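Reference Shelf > Home and Household > Furniture > Tables

We use cookies to remember your reading preferences. Accept or manage settings.

Worktable (domestic)

A worktable, in the household sense, is a table kept mainly for doing things at: sewing, mending, sorting papers, wrapping parcels, potting up seedlings and all the small jobs that would otherwise land among the breakfast things. It differs from a desk in having few or no drawers, and from a workbench in being light enough for two people to carry through a doorway (with a little patience, and sometimes with the legs off).

The name has shifted over the years. Older household books often use it for a small sewing table with a cloth bag slung underneath, and dealers still use it that way. In everyday speech it has come to mean almost any plain, sturdy table that people don't mind marking. 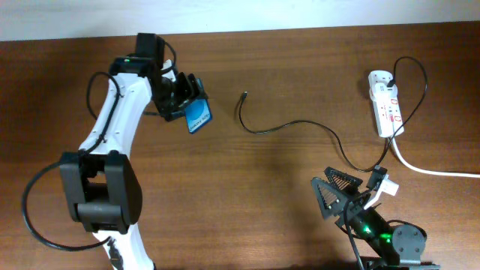 Height matters more than most buyers expect. A table that suits a seated letter-writer will give an aching back to anyone who stands at it to cut cloth, and the old habit in the Mullthorpe district was to keep a set of wooden blocks, 4 inches high, which could be slipped under the feet on cutting-out days and put away again afterwards. Blocks of this sort still turn up at house sales there, very often mistaken for doorstops.

Surface and finish

Wood remains the favourite material for the top, being kind to the hands and fairly easy to put right after an accident. Oiled tops need a fresh coat now and then but can be patched in one spot. Varnished tops shrug off spilt tea rather better, though once the varnish is broken the whole surface usually has to be rubbed down. Wax is lovely to the touch and quite hopeless under a hot teapot.

The Grustska pattern, named after the village where it was first made, has a top of six boards laid side by side with a narrow gap at each end to let the wood swell in damp weather. Kaewkla tables, by contrast, are made with a raised lip along the back to stop pins and pencils rolling off, a small kindness that anyone who has crawled about after a dropped bobbin will appreciate. 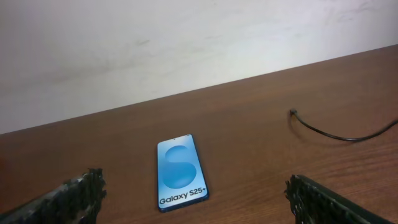 Placing in the room

Most guides advise setting the table side-on to a window, so that daylight falls across the work and the worker's own shadow stays out of the way. Right-handed people generally like the light from the left, and left-handed people the reverse. In June even a dim back room may do very nicely until supper, but in winter a good lamp is needed, and with it somewhere sensible to plug it in. Trailing leads across the floor are best avoided, and a lead that reaches the table without being stretched will last a good deal longer.
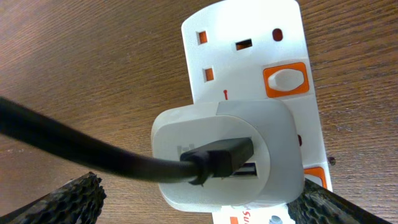

Tullari takes a different view of all this, holding that the light matters far less than the chair, and that eight people out of 12 who complain of a gloomy table are really sitting too low at it. Other writers on the home have been gentler about windows, but the point about chairs is widely accepted.

See also: Desk; Kitchen table; Sewing box

Page last revised 2/7/25 | Contact the editors | Back to top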